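4.2 Segmenting bimanual demonstrations

The planner described in Section 3 expects demonstrations to arrive already divided into phases: approach, grasp, carry, release. People do not produce phases. They produce one long gesture with hesitations in it, and then they scratch an elbow. Ovar is the part of our software that turns the second thing into the first, and it has had more rewrites than every other module put together.

Our first version of Ovar looked only at gripper opening. A phase began when the fingers closed and ended when they opened, a rule that could be explained in one breath and failed almost as quickly. Demonstrators close an idle gripper while thinking. They also squeeze twice when they do not trust the first squeeze. On the Prestuvier task set, which contains 307 demonstrations, the rule produced segments so short that the planner treated several of them as deliberate tapping and learned to tap.

The current version combines three signals. Gripper opening is kept, with a dead band. Relative motion between the two hands is added, computed in the frame of whichever hand moved less over the last window. The third signal is a contact estimate from the head camera, which reports whether each gripper appears to be touching the same object, a different object, or nothing. All three are passed to a small hidden semi-Markov model with a minimum duration of 34 frames per phase. We arrived at that number by sweeping it, and we make no claim that it reflects anything about human motor control.

Two-handed holds deserve their own treatment. When both grippers are on one object, as in the cup task of Figure 2, the arms form a closed chain, and small errors in either wrist pose show up as an imaginary force on the cup. Replaying such a segment naively on the robot makes the force real. Ovar therefore labels the interval as a joint hold and hands the planner a single object trajectory with two fixed offsets, one per gripper. The offsets are estimated over the whole interval and the median is kept.
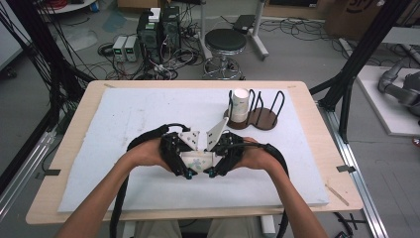
Figure 2. Cup task, head camera view. Both hand-held grippers support one cup between them; a second cup stands in the holder.

The awkward moment is the change from a joint hold to a single hold. Demonstrators seldom let go with one hand and then start moving the other. They do both at once, and the departing gripper often stays close to the cup well after it has stopped doing anything useful. The contact estimate is at its worst here, because the fingertip plates hide the very gap we want to see. We delay the transition until relative motion between the hands exceeds a threshold, then walk the boundary backward to the last frame in which the two offsets agreed. This costs some latency, which offline processing can afford.

We compared Ovar with a change-point baseline built on the Murnari toolkit, using default settings and then settings tuned on a held-out portion of the data. The tuned baseline located isolated grasps as well as we did, and slightly better when the demonstrator was brisk. It had no notion of a joint hold, however, and split most of them at the point where the object was being turned. Merging those pieces afterward is possible. We wrote the merging code, looked at it for a while, and noticed that we had written a worse copy of Ovar.

Manual correction has not gone away. The Vondráček viewer plays the head camera stream beside the proposed phase boundaries and lets an annotator drag them. Corrections are stored as constraints on the model, so a rerun with new parameters respects them instead of politely throwing them out, as the previous viewer did. An annotator who disagrees with a constraint can remove it, including when the annotator is the person who added it.

Two limitations remain. Ovar assumes that objects held by both grippers are rigid, and a paper cup is rigid only in the sense that we have asked it to be. A firm grip changes the offsets within a segment, and the median hides this without fixing it.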